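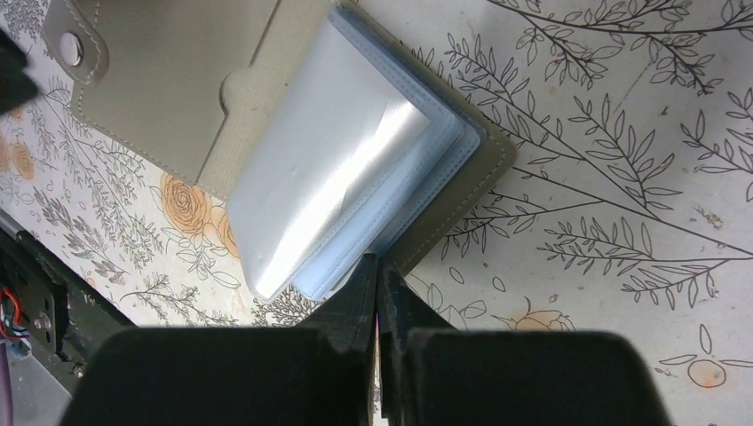

About the Hillberg Membership Library

The Hillberg Membership Library serves readers in Ovville and the farm towns to the north. It began as a reading room above the Agbeko feed store and now occupies two floors on Sadolska Street, with 1241 members on its rolls.

Membership is open to any resident aged 16 or older. Each member receives a card, valid at both service desks and on the book van. Members may borrow up to 300 items in a calendar year, and loans run for 3 weeks. Periodicals and county maps are for use in the building only.

Our Collections

The general collection is strongest in local history, agriculture and fiction. The Sadolska Room holds parish newsletters, seed catalogs and the minutes of the former Ovville Grange — most of them given by local families. Readers wishing to consult this material should apply at the upstairs desk before noon on Tuesday.

Keeping Your Card

Members are asked to carry their card on every visit. A lost card should be reported promptly so that the account can be closed to further loans. Replacement cards are issued at the main desk.
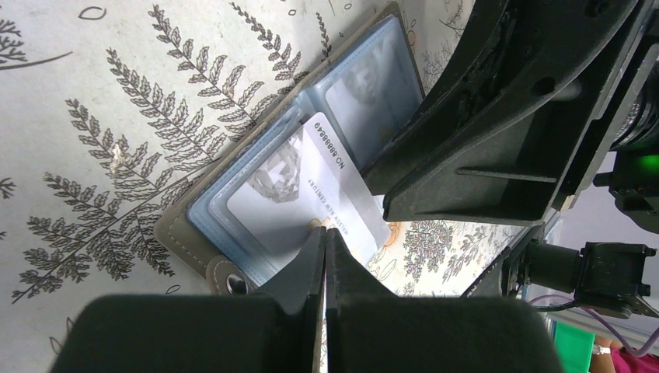
One longtime member wrote to us that the book van was the only reason her household still read the county history, and asked that the northern route be kept through the winter. The route will continue on its present schedule.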